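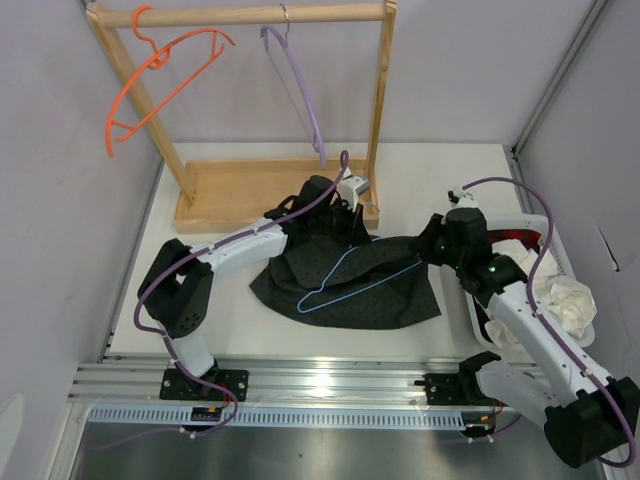
What the second arm costs

Evie Bellamy had budgeted for one arm. Garment work wants 2, and the quote from Arngate went from $2831 to $3235 a month on lease.

"The arms were the easy line," says Bellamy, who plans equipment at Hollis. She had left out spare grippers, cables and the rail – all of them billed separately.

Her advice to other small shops is to ask for the full parts list before signing. Hers ran to 71 items. Hollis will decide on a second station in April.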